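Media and Public Life: Unit 4 Notes
Celebrity statements and the news cycle

Revised Wednesday, April 2, 2025

4.1 Scope

Unit 3 dealt with the press junket as a production system. Unit 4 follows a single remark after it leaves the interview. The working case is the Skeltden festival panel, at which a television presenter criticized the behaviour of younger audiences at live tapings. The presenter is referred to as P in these notes and should be referred to as P in written work.

4.2 Stages of circulation

Origin. The remark was made in a two-hour panel with no broadcast partner. The only full record is the organizer's transcript, available in the course folder. Read the exchange before and after the remark as well as the remark itself.

Extraction. The Provville Courier ran a 300-word item the same evening. It quoted 2 sentences out of a reply of nine and dropped the moderator's question. The headline put one word in quotation marks. Partial quotation of this kind transfers the tone of a statement to its speaker while leaving the paper responsible only for the choice of word.

Aggregation. Later items cited the Courier and did not cite the transcript. Most kept the selected word. Several replaced "said" with "slammed" or "blasted". Reporting verbs should be coded separately from quoted matter — see the Unit 2 coding sheet.
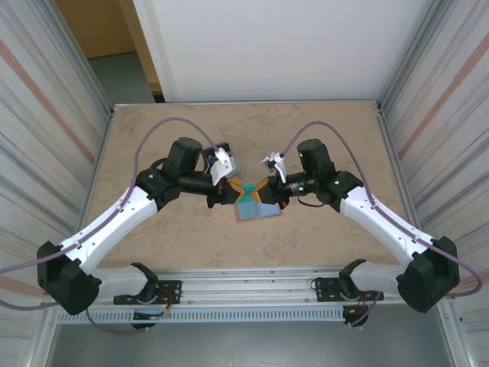

Reaction. A second wave of items took public response as its subject. The Zevora archive holds 3,107 posts on the remark. Items in this wave typically embedded three or four of them under a phrase such as "fans were divided". An embedded post is evidence that one account held a view. It does not support a claim about distribution, and the archive was collected by keyword, so its own proportions should be treated with caution.

Clarification. P's agency, Doucet, issued a statement in August. Coverage of the statement was thinner than coverage of the remark and repeated the original wording in nearly every case.

4.3 Terms

Anchor quote: the fragment that survives all later versions.
Age tag: the speaker's age given in the opening sentence. Note where it appears and whether other speakers in the same item receive one.
Generational frame: treatment of an individual opinion as the position of an age cohort.
Second-order item: a story whose main event is the reaction to another story.

4.4 Common errors

Students often assign motive to the outlet. The text of an item rarely supports this. Describe the selection made, compare it with the transcript, and stop there. A further error is to treat the earliest item found in a search as the origin — check the time stamp and the credit line.

4.5 Tutorial exercise

Draw 100 posts from the archive using the random draw function. Code each for stance, presence of the anchor quote and presence of a link. Record unclear cases as unclear. Bring the completed sheet to tutorial, together with one second-order item of your own choosing and its source chain traced back as far as it will go.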